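Two grippers and a jewellery box: an afternoon at Omerović

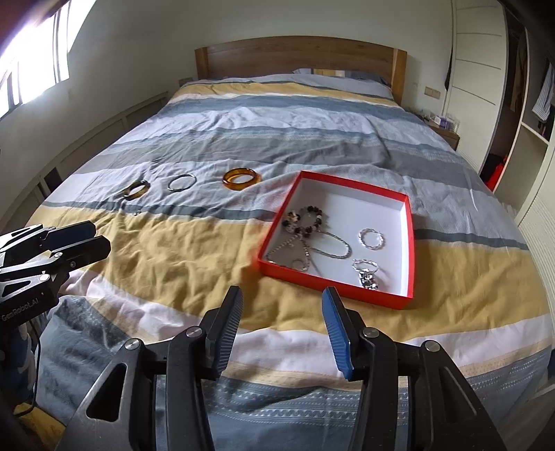
Is a hand-held gripper any use for judging the gripper you'd bolt to an arm?

Up to a point. You learn a lot about the fingertips, the opening and what the camera can see past its own fingers, and almost nothing about the arm, which has its own opinions about wrists.

I went to the Omerović open afternoon in September, on the promise of a side-by-side grip test and, according to the invitation, lunch. Lunch was a biscuit. The test was much better. Omerović do their trials in furnished rooms, on the sensible grounds that very few people keep their belongings on an optical table, and the station I'd signed up for was jewellery: bangles and bracelets, some in a shallow red-rimmed box, some out on a striped bedspread.

Valbona Trajkovski ran the station and handed out the rules. Pick up a piece, move it in or out of the box, put it down without flinging it. She had watched 200 visitors' attempts by the time I got there and had the calm of a driving examiner.

The thick amber-orange bangle is the one to start with if you have any pride. Ribbed pads close on it nicely and you feel like a surgeon. The slim silver one next to it is where the feeling ends. On a hard table you can get a fingertip under a thin ring; on a soft cover you push down, the cover goes down too, and the bangle goes with it. I managed it at the 9th go, by pinching up a fold of bedspread and taking the bangle along with it. Valbona allowed this – reluctantly.

Fine beaded chain is worse. Panagiotis Dimitrov, who had come over from Illwood to shop for fingertips, wanted softer pads for it. Yu-ting Wu thought softer pads would just hide the chain from the camera. They were still at it when I left to find another biscuit.

Two-handed work was the surprise for me. Your second gripper can steady the box while the first goes in, provided you remember which hand is which. I did not always remember. Watching the recording back with Nataša Kneževič, I learned that I also lean in so close that my own fingers block the view at the moment of contact. She said everyone does it, which was kind.

Next door was the same sort of job on a fixed arm from Nurnero, driven by an Ollonel controller. It was slower than me and far less embarrassed. It had 3 speeds, of which we were shown one.

Getting there: take bus 888 to the last stop and walk back past the tyre place. The visitors' entrance is round the side. Eat first.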